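Course handout: table setting with two arms
Knut Diekmann, lab unit 2

Each team sets one tray from the bins. Start with the bowls.
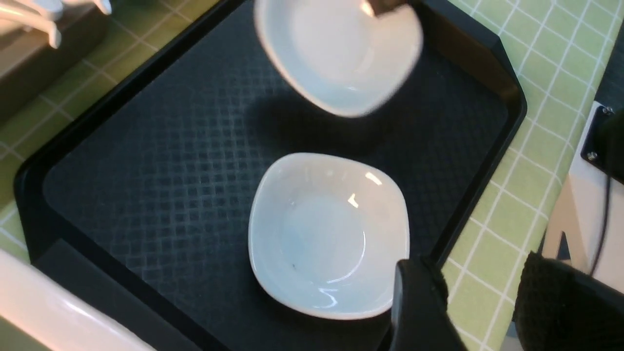
Lower the arm slowly and close on the rim. Spoons come next, at half speed.

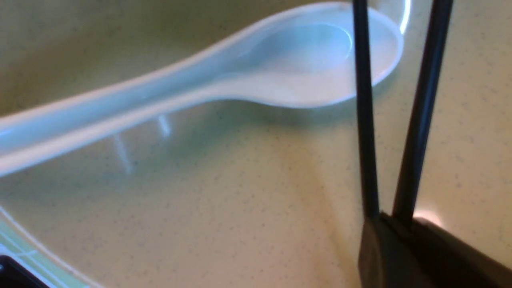
Log every attempt, including drops. Logs go in the Pekalari folder by July.

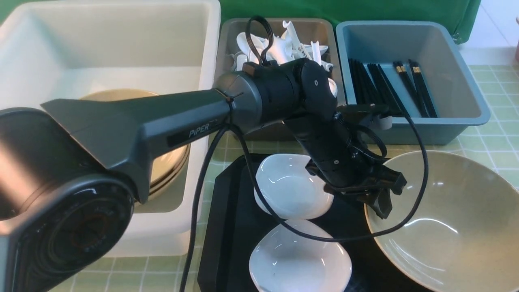
Page last changed: July 2025

Keep cables clear of the tray before you home an arm. Teams get 13 runs each.
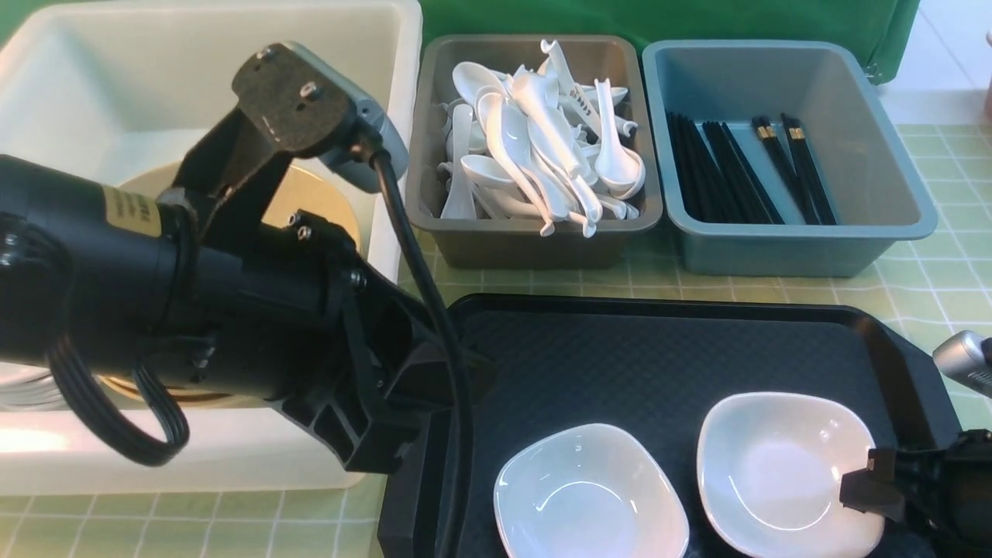 Fig. 4. Tray with two bowls, spoon and chopstick bins behind.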